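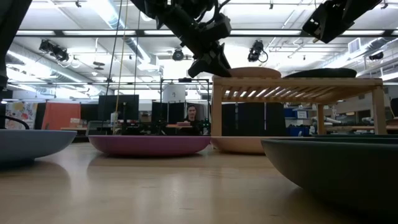
Erkley, December 27, 2019

Quiet building today, so I had the ceiling arms nearly to myself and got a proper run at the bowls task. Writing it all down while it's fresh, as my September notes on the cups were so thin that I couldn't make head or tail of them afterwards (sorry to anyone who tried!).

The layout is the one we talked over before the break: bowls spread on the table, and a couple more up on the slatted riser. I like the riser very much. It gives the arm a second height to deal with, and the slats let light through from above, so the shelf looks a bit different from every camera. The peach bowl is tucked partly under it on purpose. If the learner only ever meets bowls in the open, it'll be hopeless the first time one sits in an awkward spot, and I'd sooner it met the awkward spots early.

We stand at 400 good episodes out of the 600 promised to the Ciso project. I threw away 7 from this morning, all for the same silly fault, which was me closing the fingers before they were properly down over the rim. I did wonder about keeping them as failures, but they're failures of my thumb and I don't think they'd teach it anything useful.

A few things for whoever drives next. The tan dish on the riser wants a slow approach from the left. Come at it quickly and you end up correcting in mid-air, and all that dithering goes straight into the recording. The big teal bowl is a two-arm job if you ask me, though the Cherkaoui protocol lets you try it with one. Please reshuffle the colours between the table and the riser every 4 episodes, or the learner will decide that pink always lives on the table.

I'm still a little worried about the shine on the tabletop. The bowls leave soft reflections in it, and the Trirnex labelling tool has twice drawn its outline round bowl and smudge together. I've fixed both by hand. A matt cloth would cure it, but then we'd have two sorts of table in one set, so I'm leaving it bare until we've all had a chance to talk.

Still to do: the riser turned end-on, and stacked pairs if the grip will stand it.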